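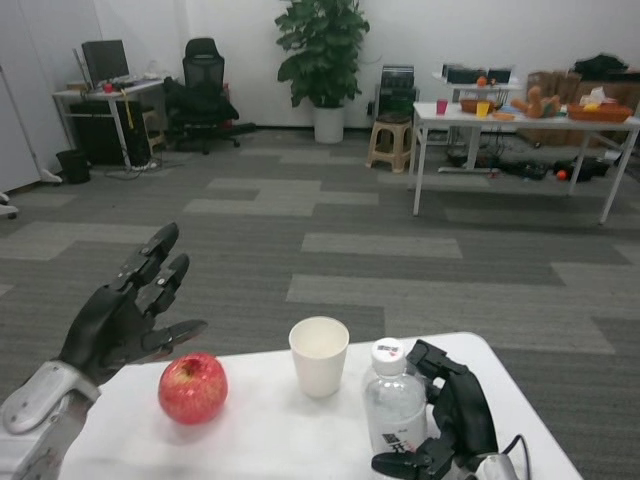
*Apple, cup, water. My whole snack situation on the white table.*

June, a bit after four in the afternoon

I keep telling myself I'll write in here every day and then I don't, so now it's one long catch-up. First week in the new room! I think I like it. The carpet is gray on gray, light strips and dark strips, and if I stare at it too long while I'm on the phone I start following the pattern to the wall and lose track of what Akosua is saying to me (sorry, Akosua).

The plant made it over in one piece. It's next to the black mesh chair in its white pot and it looks so green and smug over there. Zaid thinks it wants more light. Zaid also killed a cactus, so I'm leaving it where it is.

What I haven't dealt with is the long table on the right. Pink cup, yellow cup, the brown basket, the orange basket, that brown stuffed toy that Bontu swears isn't hers. I was going to sort it all out today and then I got stuck on the Skamia order for an hour and a half, because they wanted $108 for shelves and another $76 to bring them up one flight of stairs. For that money I'll carry them myself, or more likely I'll get Takeshi to carry them and buy him dinner.

Anyway, the snack. I'm trying to eat an apple in the afternoon and drink a full bottle of water before I'm allowed more coffee. Day four! I do miss the cookies.

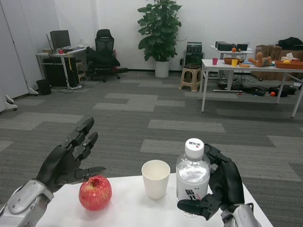
*Same three things, and a really good-looking apple, red with the yellow streaks.*

I've decided the streaky ones taste better than the plain dark red ones, and Hjørdis says I'm making that up. She's coming by tomorrow and I might make her do a blind test with slices.

Other stuff before I forget: the cables by the desk need tying up, the yellow one especially. The little black trash bin is too small, I want one twice the size. And I still owe Bontu for the paper cups, she bought a box of 200 and I've been helping myself all week.

Going to call Mom now, then maybe the long table. Or at least the baskets.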